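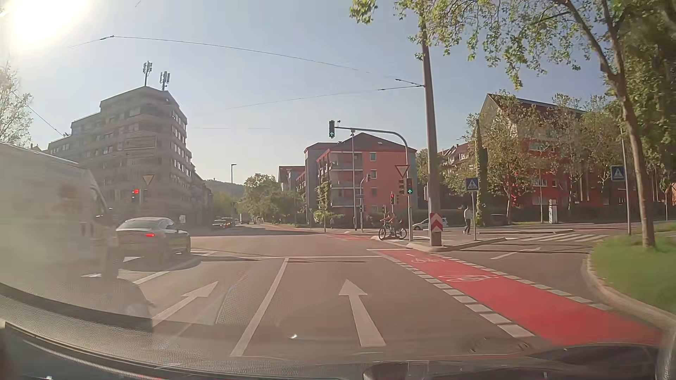

Slide 1. Junction with signals, low sun.

Start without the introduction, they have the programme. Say the title once: Who Gets the Allotments? Waiting lists in Godham and Stirden.

Godham has 24 sites inside the town boundary. When the list was last published there were 3,353 names on it. After the council wrote to everyone and asked them to confirm, 2,520 were left. Pause here. People will want to write those two down.

Explain what the letter did. One page, sent in November, reply within 10 days. No reply meant removal. Some of those people had moved away or lost interest. Others were on holiday, or had changed address within the town and never told the office. The council did not separate the two groups, so I can't either. Say that plainly if asked.

Stirden does it differently. Names stay on until the person turns down two plots. The list looks worse on paper and there are fewer complaints.

Next slide. Keep this part short, we lost time on it at Skomau.
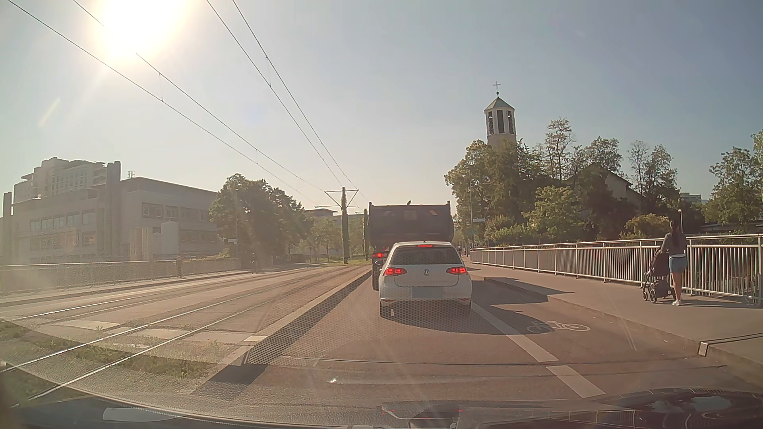 Slavica Matić wrote back after the Skomau talk that I was too kind to the Stirden system. In her view a list that never gets shorter puts off anybody who rents, as they don't expect to be in the same town when their turn comes. She would rather see half plots offered first. Read her point out in full, then say where I agree (half plots) and where I don't (the renters, I have no figures on tenure).

Half plots: Godham tried them on two sites. Rent is charged at half, water is charged in full. Mention the water, it always gets a question.

Skip the slide on sheds if we are past the half hour.

Finish on the draft letter with the longer reply period. Copies are on the table by the door. Questions to Hanna Savchuk first, she is chairing.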